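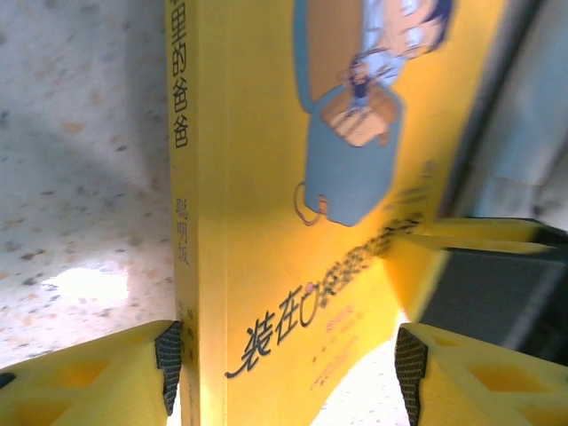
Red-green color vision deficiency

Red-green color vision deficiency, which most people know simply as color blindness, is an inherited difference in the way the eye sorts out colors. The name is a little unkind, as very few of those who have it see the world in gray. Most see plenty of color – they just find certain reds, greens, browns and oranges hard to tell from one another, especially in dim light.

Causes

The genes involved sit on the X chromosome and carry the instructions for the light-sensitive pigments in the cone cells at the back of the eye. A boy has only one X chromosome, so a single changed copy is enough to affect him. A girl usually needs a changed copy from both parents, and for that reason the condition is a good deal less common in women, although many of them carry it quietly and pass it on to their sons.

Screening

Plates made up of colored dots are the usual first test, and children tend to think of them as a game. The Olulville school survey, published on 23/03/2018, tested 3,000 children, most of them before the age of 9. The Gellberg clinic later offered follow-up visits to their families.

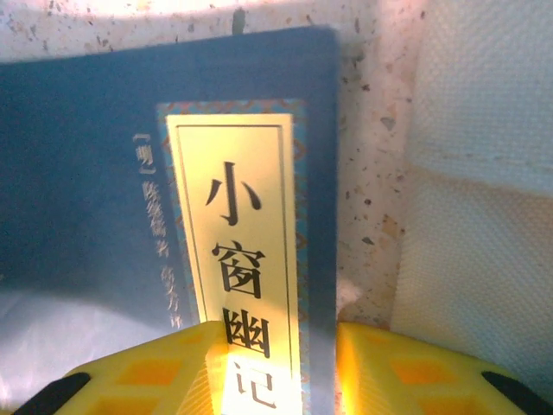
Living with the condition rarely calls for treatment, and there is no cure in everyday use. Small habits help a great deal, such as labeling clothes or learning the order of the traffic lights. Strong differences between light and dark help too: large black characters on a pale cream label, set into a dark blue book cover, stay easy to pick out however a reader sees red and green. Blue and orange, as in the label's patterned border, are also a kind pairing for most people with the condition.

See also: Cone cells; X-linked inheritance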